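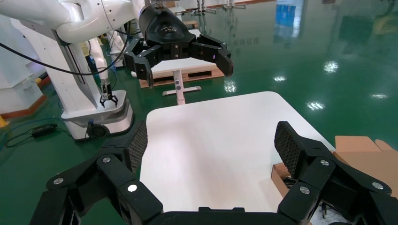

Grundia's "unlimited" plan, and where the limit went

Grundia Mobile began selling its new unlimited plan in February, and several of you have written to ask whether it's worth switching. I've now read the whole agreement, including the network management policy, which sits on a separate page and can be changed without notice. My short answer is to wait.

The headline offer is simple enough: $20 a month, unlimited talk, text and data, no contract. Grundia owns no towers. It buys capacity wholesale from Gurness, and so does every other discount carrier you'll see advertised on the side of a bus in this part of the state. When a reseller sells unlimited anything, the first question should be what it pays for by the gigabyte, and who eats the difference if customers take the word at face value.

The policy page gives a partial answer. After 12 gigabytes in a billing cycle, your traffic "may be managed during periods of demand." I asked Grundia what managed means. The reply said customers would "continue to enjoy connectivity suitable for everyday use." I asked for a speed. The second reply was the first reply with a different greeting.

So I went to people who have the service. Clunby, the comparison site, runs a customer speed panel, and its last round collected 2,647 tests from Grundia subscribers. Clunby earns a commission when you sign up through its links, so keep that in mind, but it did publish the unflattering part. In the evening, past the threshold, the typical download speed was about 2 megabits per second. You can read email on that. You can watch one video at a quality that will remind you of an older television. Two people in the same house sharing a hotspot will be arguing before dinner's over.

Before the threshold, results were fine. I don't want to pretend otherwise. If you use a few gigabytes a month and spend most of your time on Wi-Fi, you may never notice any of this, and the price is lower than what you're probably paying. But then you don't need an unlimited plan, and Grundia's own capped plan costs less. It has been moved to the bottom of the website, under the accessories.

Zdeňka Skála, who spent years negotiating wholesale deals for small carriers and now advises a couple of rural phone co-ops, was not impressed by the arithmetic. "At that price, either they got an extraordinary rate from Gurness, or they're counting on most people not using it," she told me. "Usually it's the second one. It works until the wrong customers show up." By the wrong customers she means people who believed the ad.

There's also the matter of priority. Gurness puts its own subscribers first when a tower is busy, and that applies from the first gigabyte, well before the management policy kicks in. The agreement mentions this once, in a paragraph about roaming. If you live somewhere with an overloaded tower, or go to anything that draws a crowd on a Sunday afternoon, you're at the back of the line whatever plan you picked.

We've been through this before. Some readers will remember Jelínek Wireless, which offered something very similar, signed up customers quickly, raised its price, raised it again and then sold the whole list to a competitor. People who'd paid a year ahead got the months they were owed, eventually, on a plan they hadn't chosen. I'm not saying Grundia is headed the same way. I asked whether its wholesale agreement runs longer than the prepaid terms it's selling, and was told that commercial arrangements are confidential. Fair enough, but the customer is being asked to hand over a year's money on the strength of one.

If you want to try it anyway, pay by the month. The annual discount isn't big enough to cover the risk, in my view. Check that your phone is unlocked before you start, and don't cancel your old line first, or you may lose the number. Run a speed test at home in the evening, then another wherever you spend your working day, and keep the results. Grundia has a refund window, but it closes once you've used a modest amount of data, so test early.

I've sent Grundia one more set of questions, on the management threshold and on whether hotspot use is counted separately. The policy page says yes and the sales page says no. If an answer comes that has a number in it, I'll print it in the next issue. Readers already on the plan are welcome to send me their own evening speeds, along with the name of the town.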